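Bulorwood Learning Rooms
Progress report to the Kavanagh small grants desk
20 October 2025
Prepared by Mairéad Mulligan

Hello again, and thank you for letting me write these the way I talk. You asked for news on the shared whiteboard corner, so that's most of what follows, with the money and the bits I still owe you toward the end. The big board is up and in use, and I'm delighted with the size of it (I did wonder if we were being greedy when we put it in the application!). 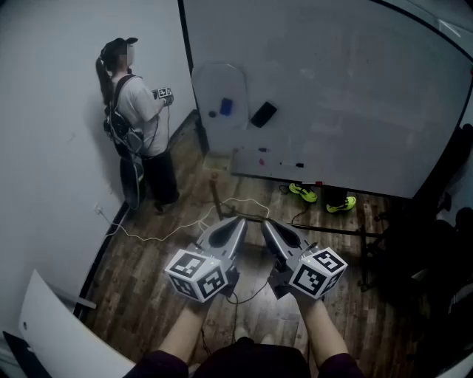
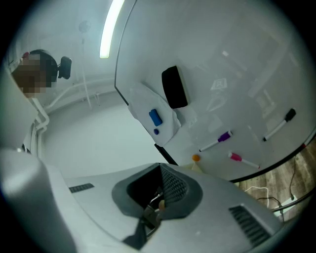
The big whiteboard at Bulorwood, with the purple, black and pink markers kept on it.

We went for a board on its own stand in the end, as I mentioned on the phone. Pádraig Corrigan had measured up for a wall-mounted one and was quite attached to the idea, but the pipes along one wall made it a headache, and a stand means we can turn the board for a bigger group. It does take up more floor than I'd pictured. We've put it over the wood-look part of the floor for now and I think it'll stay there.

The markers are my favorite part, silly as that sounds. In the spring every class began with somebody hunting through drawers for a pen that worked. Now they live on the board itself, along with the magnets and the eraser, and people put them back. Purple is for new words, black is for the lesson, pink is for corrections. Sinéad Brennan came up with that for her evening English group and the other tutors copied her within a week or so. I'd like to buy spares in those same colors before December, so please look kindly on that line in the budget.

Cleaning is the part we haven't cracked. The felt eraser is fine for a quick wipe between exercises, but the board goes cloudy after a full day and you need a cloth to get it properly white. We keep a cloth with the board for exactly that. Vasilică Stanciu tried two cleaning sprays for me. The Liserel one took the old pink off nicely and didn't smell too strong, and the other left streaks, so we're sticking with Liserel. I've asked every tutor to do a real clean at the end of the day. Some do. I'm working on the rest!

A word on glare, because you asked after your visit. Yes, the surface is a bit shiny and it picks up the ceiling lights. From most seats it's fine, but people off to one side have told us they lose a patch of writing. Eoin Mulcahy thinks we can fix it by angling the stand a little, and he's going to try a few positions and put tape on the floor at the best one. If that doesn't do it, I'll come back to you about changing the light fitting, though I'd much prefer not to spend money on that.

Cables are the other thing on my list. There are more of them across the floor near the stand than I'm happy with, and I don't want anyone catching a foot. I've priced floor covers from Tetard and they seem sturdy enough. I haven't ordered yet, as I wanted to settle where the stand goes first.

Now the money. The board and stand came in under what we'd set aside, and we have $168 left on the equipment line. The floor covers would be $100 of that. I'd like your okay to put the remainder toward markers and magnets, plus another bottle of spray. Receipts are in the folder I sent Friday, apart from the delivery charge, which I'm still chasing.

On numbers, the sign-in book has 163 visits to classes in that room since we opened the corner. I know you wanted it split by class, and I'm sorry, the first few weeks were all written on one page. Sinéad has ruled up new sheets and you'll have proper figures next time.

Still to do before my next report:

Settle the stand position and tape the floor
Order and lay the cable covers
Get the delivery receipt to you
Buy spare markers in purple, black and pink
Print the end-of-day cleaning note and stick it up by the door

If you'd like to come and see a class, the evening group would love a visitor, and they'll probably make you write on the board. Just let me know which week suits.

Warmly,
Mairéad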